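Shared laundry room on Alvarado Street to stay open through winter

Oct 22, 2024

Shares: 69 | Comments: 3

Tenants in the Alvarado Street apartments will keep their shared laundry room at least until spring, after the building's owner dropped a plan to turn the space into rented storage units.

The owner, Skivska Housing, told residents in August that the ground-floor room would close at the end of the heating season's first month and that people would need to make other arrangements for their washing. A letter sent to all households this week says the conversion is on hold and that the current hours will not change.

"We heard from a lot of people in a short time," said Waldemar Pietrzak, who manages the building for Skivska. "The storage plan made sense on paper. There is demand for it. But we had not looked closely enough at who was using the laundry room and when."

Pietrzak said the company would review the matter again in spring and would talk to tenants before making any decision. He would not say whether storage units could still be built elsewhere on the property.

The August letter drew complaints mostly from older residents and from families with small children. Many of the apartments have no water hookup for a washer, and the ones that do are on the upper floors, where the pipes were replaced during the last renovation. The nearest coin laundry is the one on Skindum Road, a bus ride away, and it closes early in the evening.

Wiesława Piątek has lived on the second floor for 20 years. She said she could not picture carrying wet sheets home on the bus in January.

"They said there was a laundromat. Fine, there is a laundromat," she said. "I am not a young woman and I have a bad hip. I wrote them a letter, my neighbor wrote them a letter, and then I suppose everybody did."

A petition against the closing was started by Paraskevi Sotiropoulos, who works nights at the Oltel call center and does her washing in the early morning. She taped a copy inside the front door and another by the mailboxes, and had 69 signatures when she handed it in at the Skivska office.

"I didn't ask for anything new," Sotiropoulos said. "I asked them to leave it alone." 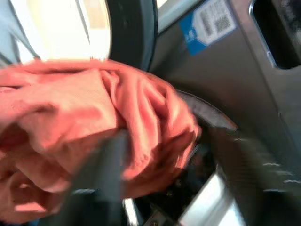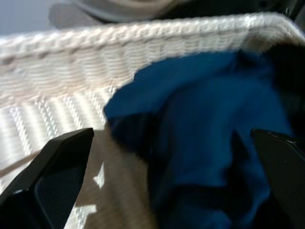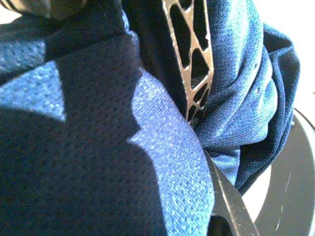
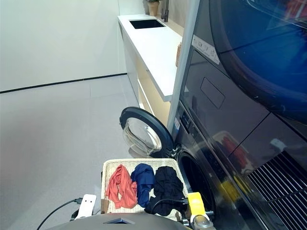

Laundry day: a basket with three garments stands next to an open front-loader in the last photo.

The cost of running the room was one of the reasons given for the plan. According to the letter sent in August, Skivska spent $2,927 on repairs and service calls there last year, more than it took in from the machines. Tenants pay per load with a card that is filled up at the office.

The price per load will go up after New Year's as part of the arrangement. Pietrzak said the amount had not been set but that it would stay below what the laundromat on Skindum Road charges. Residents who still have money on their cards will be able to use it at the new price and will not need to trade the cards in.

Some tenants said they could live with that. Szymon Lis, who has two sons in youth soccer, said he runs a load almost every evening during the season and would rather pay a little more than drive across town.

"It's uniforms, towels, uniforms again," Lis said. "If it goes up a bit, it goes up a bit. What I want is for the dryer to get fixed. It has had a sign on it since before the summer."

Pietrzak said a part for the dryer had been ordered and that the delay was with the supplier. He expects it to be working again before the end of next month.

Not everyone in the building was against the storage plan. Remigiusz Borkowska, who rents one of the smaller apartments on the courtyard side, had put his name on the waiting list for a unit. He said he keeps two bicycles and a set of winter tires in his living room and that the basement lockers have been full for as long as he has lived there.

"I understand why people are upset, and I use the laundry too," he said. "But there are people here with no place to put anything. That problem didn't go away because of a letter."

Skivska says the waiting list for storage will be kept and that those on it do not need to sign up again. Deposits already paid will be returned on request.

A few small changes will be made right away. The sign-up sheet on the laundry room door will be replaced with a weekly one, and no household will be able to book more than two evening slots in a row. Washing left behind after a slot has ended may be moved to the folding table by the next person. The room will still be locked overnight - a rule that dates from a flood several years ago, when a hose came loose and the water was not found until morning.

Sotiropoulos said she had asked for the doors to be opened an hour earlier, so that people coming off a night shift could start a load before going to bed. Pietrzak said he had the request in writing and would answer it with the others.

The next tenant meeting is planned for the middle of next month in the entrance hall. Dryer repairs, bicycle parking and the lock on the courtyard gate are on the list so far. Items can be added by leaving a note at the office.

3 comments

courtyard_side
Good news but I'll believe the dryer part when I see it. We were told "next month" in the spring as well.

Marta on 4
Thank you Paraskevi!! I signed and so did my mother. Can somebody please bring up the people who leave their things in the machine all afternoon - the two-slot rule won't help with that.

tallpaul
I was on the storage list too. There's a big dry room behind the boiler with nothing in it but old doors. Has anyone asked about that one?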